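# Washing wool blankets at home – am I about to ruin this thing?

**mossybanks** – Jul 30, 2019

Long post, sorry in advance. I've been going through the linen closet because we're moving in November and I refuse to pay somebody to haul stuff I don't even like.
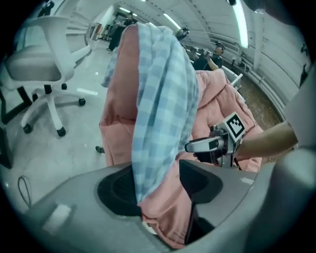
So far the cotton is easy. Wash hot, dry, fold, box. What's holding me up is the wool. I have 3 wool blankets that came out of my grandmother's cedar chest and they smell like, well, a cedar chest, plus something kind of sour underneath. One has a Noren tag sewn in the corner with care instructions that have completely faded off. It's cream with a satin edge and it's the one I care about.

The dry cleaner in Letwood wants $90 for it. Ninety! For one blanket! I asked if that was a typo and the lady just shrugged at me.

I have a top loader, the old kind with the post in the middle. Can I do this at home or will I end up with a very expensive potholder? Also, does anyone know how to get the sour smell out? I've had it airing on the porch rail for two days and it's a little better but not gone.

---

**tubandwringer**

Bathtub. Don't even look at the machine with that agitator. Cool water, a capful of wool wash, push it down and leave it alone for fifteen minutes. No rubbing, no swishing it around like you're panning for gold. Drain, refill with the same temperature water, push down again, drain. Keep the water the same temp the whole way through, that's the part people mess up.

Getting it out is the hard part. A soaked wool blanket weighs as much as a teenager. Let it sit in the empty tub for an hour first so it drains, then roll it up in towels and kneel on it.

---

**gus_in_the_basement**

Gonna disagree with the tub. I've washed wool in my machine for years and the tub method wrecked the only blanket I ever lost, when I lifted it out by one end and it stretched into a trapezoid. It's still a trapezoid. The dog has it.

What I do with a top loader:

- fill it with cool water FIRST, add the soap, let it mix
- turn the machine off, put the blanket in by hand, spread evenly
- soak 15 or 20 minutes
- skip straight to spin, gentle if you have it
- refill, soak again, spin again

You never let the agitator run at all. The spin does the work your knees would be doing, and wool handles spinning just fine. It's the rubbing back and forth that felts it.

---

**tubandwringer**

> The spin does the work your knees would be doing

Until it goes off balance with a blanket wrapped around the post and yanks the satin binding off. Ask me how I know. If you support the weight with a laundry basket under it you don't get a trapezoid, you just have to go slow.

---

**gus_in_the_basement**

Fair on the binding. I don't have any with satin, mine are all the whipstitched kind. I'd still spin it though, maybe inside a big mesh bag. My machine is older than my marriage and it's never chewed anything up.

---

**pinkthreadpat**

Can I back up a second? Sour smell in wool that's been in a chest can be old body oil, or it can be that the blanket was put away a little damp way back when. Either way I'd try the cheap fix before you get it wet. Lay it flat somewhere shady on a dry breezy day, flip it at lunch, and brush it with a soft clothes brush. Do that a few days running. I've had blankets come totally clean-smelling with no washing at all, and an old one you love is better off with fewer baths.

And hold it up to a window and look for moth holes! If you've got even a few, wash or freeze everything that was in that chest, including the stuff that looks fine.

---

**mossybanks**

Oh no. I held it up and there are 2 tiny holes near one corner. I thought they were from the tag stitching. Are those moths?? Everything is in piles all over the bedroom right now, all mixed together.

---

**pinkthreadpat**

Could be moths from forty years ago, don't panic. Check the seams and under the satin for anything gritty or webby. If it's clean, it's probably an old problem. I'd still bag each wool piece and put it in a chest freezer for a few days, take it out for a day, then put it back in for a few more. Your cotton is okay, they want the wool.

---

**hollerlaundry**

Cedar doesn't kill them either, while we're at it. My whole family swore by the chest and the chest was basically a restaurant.

On soap – I've used Makokha wool wash for ages and like it because you don't have to rinse it as many times. It does have a smell, kind of like an herb tea. My sister hates it. Plain baby shampoo works okay too if you use way less than you think.

---

**gus_in_the_basement**

Baby shampoo leaves wool kind of limp in my opinion. And for the sour smell, half a cup of white vinegar in the first rinse. The vinegar smell goes away as it dries.

---

**hollerlaundry**

Limp?? It's a blanket, Gus, it's supposed to be limp.

---

**tubandwringer**

Agree on the vinegar. See, we get along.

Nobody has mentioned drying yet. FLAT. Not over a line, not over the porch rail. Wet wool hanging over a rail will get a ridge down the middle that you'll be looking at forever. An old sheet on the grass in the shade is great, or two drying racks pushed together. Tug the edges straight while it's damp so the satin doesn't pucker.

---

**banovov_bound**

Lurker here, but I used to work the counter at a cleaner's over in Banovov. $90 is high, but if the blanket has a satin edge and no readable tag a lot of places charge extra, because they're on the hook if the binding shrinks. Call around. Some shops run a blanket special once the weather turns, and you may find one before you move. And ask if they do it in house, since some of them just put it on a truck.

If you do it yourself, practice on the blanket you like least. You've got three.

---

**mossybanks**

Okay, that is so smart and I feel dumb for not thinking of it. There's a brown scratchy one I was going to donate anyway, so it's going in the tub this weekend with vinegar (sorry Gus, I'm scared of my agitator). The other two are going in my neighbor's chest freezer as soon as she moves some venison around.

No webby stuff under the satin by the way, I went over the whole thing with a flashlight. I'll post back once the brown one is dry.

---

**gus_in_the_basement**

Use a basket to lift it. Take it from a guy whose dog sleeps on a trapezoid.

---

**pinkthreadpat**

And mend those holes before you wash the cream one, even just a couple of loose stitches in matching yarn. They get bigger in the water.

---

*Moderator note: this thread has 3,442 views, so I'm moving it to Fabric Care where people can find it.*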